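Subject: Re: [pillay-users] How many sim demos before adding real ones?
List: pillay-users
Date: November

On the question from the Dotelel group, quoted here in part:

> We have the Plidine tabletop scene running and can record
> teleoperated pick-and-place in it. Before we spend more time on
> this: how many demos per object do you collect, do you move
> everything between episodes or only the target, and do you keep
> the failed ones? Also, does it matter where the arm starts?

We record 50 episodes per target object. With fewer than that the policy reached for the right area but closed the gripper early, mostly on the narrow items. Going higher helped the bottles a little and nothing else.

We move everything between episodes. Our first set moved only the target, and the policy learned to go to whatever had changed place relative to the basket. We threw that set out. The layout is now drawn from a seed, and the seed is saved in the episode header so that a bad one can be replayed. 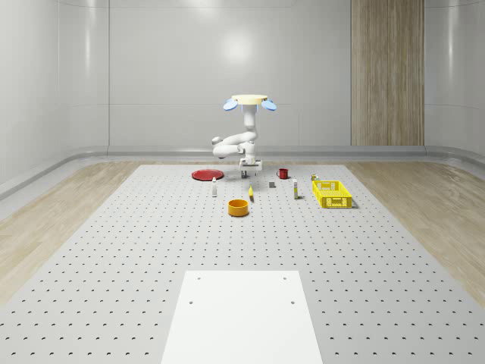
Render of one layout in the tabletop scene, arm folded, gripper down.

The plate and the bowl are the hard ones. The plate has to be taken by the rim, and operators do not agree on which side to come from. We ended up writing it down: near side unless something blocks it. The mug has a similar problem with the handle. If your operators each have their own habit, the set ends up with two answers for the same view, and the policy goes between them.

Failed episodes are kept but stored in a separate folder with a one-word reason (slip, collision, timeout, wrong object). Of our last batch, 47 were marked as slips, and more than half of those were on the bottles. We don't train on them. They are useful for checking the success detector.

On the start pose, yes, it matters. We start folded with a small random offset on each joint. Without the offset the first 5 frames of every episode are nearly the same and the policy can stall there.

The export script in Trarkier drops the gripper channel if you downsample by 4. Use the full rate and thin it out afterward. I have a patch and will send it in a separate thread.

I don't have good numbers yet on mixing in real demos. If anyone has tried it with the same object set, please post your ratio.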